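# The Last Ferry Town

The road into Jullstead ends at the water. There is a parking lot, a ticket window painted green, and a ramp that drops at a steep angle when the tide is out. From here the ferry crosses to Sordale in 34 minutes, or longer if the wind is from the west.

Jullstead had almost 2000 residents when the cannery was open. It has fewer now, but the town looks busier than that suggests, mostly on account of the boat. People who work in Sordale have moved here for the cheaper rent. They buy coffee at the window before the early sailing and stand on the car deck to drink it, even in the cold.

The boat is called the Itia. She carries six cars on a good day, five if one of them is a delivery truck. Foot passengers sit in a low cabin with bench seats and a heater that works on one side. Regulars know which side. Bicycles go against the rail and get tied with whatever rope is handy.

For years there was talk of a bridge. The plan came up at every county meeting, and each time the price had gone up. The county stopped asking, and the money went to a new ramp on the Sordale side. People in Jullstead still argue over whether that was the right choice. A bridge would bring shoppers, or it would take them away — it depends on which end of Main Street you ask.

Hutapea Bakery, two doors from the landing, sets its hours by the timetable. The first rolls are out before the first sailing, and the door closes after the last boat ties up. In August that means a long day. In winter the last crossing leaves Sordale at 6 p.m., and anyone who misses it has to drive the long way around the bay, which takes 2 hours on a dry road. 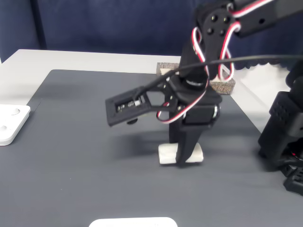 The winter timetable is posted at the ticket window, and dogs ride free.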